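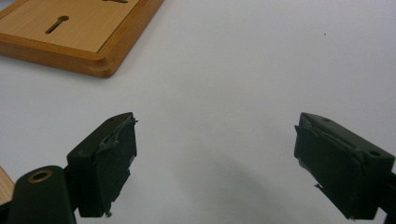

Orno Hand-Held Gripper: Open Afternoon at Clundemus

If you have only ever read about the Orno, come and squeeze one. Our March open afternoon in the Tongate showroom starts at 2 p.m., and you are welcome to stay as long as you like — the kettle is always on, and Chantelle Jacobs loves a question that takes a while to answer.

What you can try

You'll work at a white tabletop with a framed wooden board that has slots cut into its panel. Precious Masilela runs the first turn, then hands the tool over and lets you get the feel of the two fingers closing. Most folks grip far too hard to begin with (we all did!), so take your time and go around again.

About the finger covers

The pads are tapered blocks with a thin green-grey cover on the inner side. Covers wrinkle and fray with use, and they are meant to be swapped. A demo tool gets handled all day long, so please don't judge a new set by an old one. Ask Chantelle to show you how a fresh pair goes on.

Ordering

Orno gripper, complete: item 3874
Replacement covers, pack of 3: item 841
Lougher carry case: item 162

You can order on the day or by phone afterward, whichever suits you. Parking is behind the building, and the side door is the easier one if you're bringing parts of your own to try — and please do bring some, we really enjoy seeing what people work with.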